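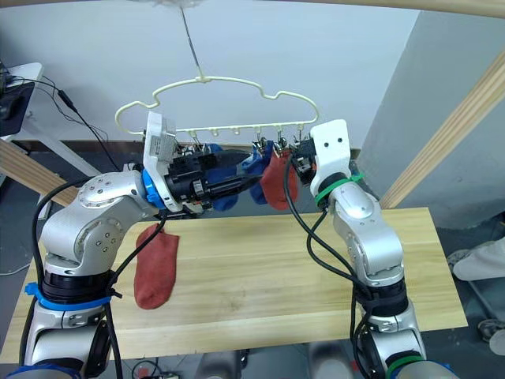 Figure 3. Sock hanger of the clip type, pale cream plastic, with a red sock clipped on.

4.2 Where small items are dried

Questions on drying indoors were put to all 143 households in the sample. As explained in Section 3, the households live in two housing blocks, Brorkham and Miron, which were built to the same floor plan but differ in one respect that matters for laundry. Apartments in Brorkham have a covered balcony off the kitchen. In Miron the balconies were closed in with glass during a renovation and are now used mostly as storage space or as a place for a desk. Residents of both blocks have access to a shared drying room in the basement.

We had expected households to choose one place for drying and to use it for everything. This was the case in only a small part of the sample. Most people divided a load by the size of the items before hanging any of it. Sheets and towels went over doors, over the stair rail, or to the basement. Shirts and pants went on a folding rack. Socks, underwear and baby clothes were dried on clip hangers of the kind shown in Figure 3, and these were moved from room to room far more often than the racks were.

The habit of sorting by size has been treated in earlier work as a matter of saving space. Our interviews support this in part. A folding rack has a fixed number of bars, and a pair of socks laid over a bar takes up room that could hold a shirt. Residents also spoke about privacy. Several in Brorkham said that they would hang shirts on the balcony but kept underwear inside, where the neighbors across the courtyard would not see it. A woman who had lived in the block since it opened put it this way: "The balcony is for the sheets. The rest is my own business."

A second point was loss. Socks fall off racks and end up behind radiators or under furniture, and in the basement drying room they are picked up by other people and left on the windowsill. Residents who had stopped taking socks to the basement gave this as the main cause, ahead of the stairs and ahead of the fee. The clip hanger was valued in these accounts for keeping pairs together. It could also be lifted off its hook and carried to the bedroom with everything still on it, and some households did their sorting there.

4.3 Rooms and moisture

Which room a clip hanger is kept in has some bearing on the moisture readings reported in Section 5. A load of socks holds little water compared with a load of towels, and its effect on the air of a large room is small. The effect is easier to measure in a bathroom with the door closed. In Miron the shower rail was the most common place for a clip hanger, and it was often left there overnight. In Brorkham the hanger was more likely to be in the kitchen, on a hook near the balcony door.

Sensors were placed in the bathroom, the kitchen and the main bedroom of 40 apartments, divided evenly between the two blocks. They were mounted at shoulder height on an inside wall, away from the shower and the stove. Residents kept a drying diary for the same period, noting when laundry was put up, in which room, and when it was taken down. The diary form was adapted from the one used by Pelupessy in a study of terraced houses. We removed the questions on tumble dryers, which are not allowed in either block, and added a line for small items.

The diaries were kept with uneven care. Entries for putting up laundry were nearly always made on time. Entries for taking it down were often missing or had clearly been filled in later, with the same hour written for a whole week. Clothes were also taken from the hanger one by one as they were needed, so that for many loads there was no single time at which the load came down. We therefore use only the starting times in the analysis and let the sensor readings show how long a room stayed damp.

Bathroom use is a further difficulty. A shower raises humidity much faster than laundry does, and in family apartments the showers and the hanging of laundry tend to fall in the same part of the evening. Readings from the hour after a recorded shower were left out. This removes more data from large households than from small ones, and comparisons by household size should be read with that in mind.

4.4 Coding of the interviews

Interviews were held in the residents' homes, usually in the kitchen, and were transcribed in full. The transcripts were loaded into Vitex, the text database kept by our department, and divided into passages of one or more sentences. This gave 3,000 passages. Each was given a code for the type of item under discussion, the room, and the person in the household who did the work. Passages that concerned washing only, with no mention of drying, were set aside.

Coding was done by Anong Sitthichai and checked by the first author. Disagreements were mostly about the room codes. Residents used "the hall" for the entry, for the corridor between the bedrooms, and in Brorkham also for the shared landing outside the apartment door. Where the transcript did not settle the matter we went back to the floor sketch made during the visit. A few passages could not be placed and carry the code "room unknown."

The code for small items was added after the first round of coding. At first socks and underwear had been placed under general clothing, and the differences described in 4.2 did not show up in the counts. Passages already coded were gone through again from the beginning with the new code. Baby clothes were hard to assign: some parents spoke of them as small items and dried them on clips, and others laid them flat on a rack or on a towel. We followed the method of drying and ignored the size of the garment. Cloth diapers were coded separately and are discussed in Section 6.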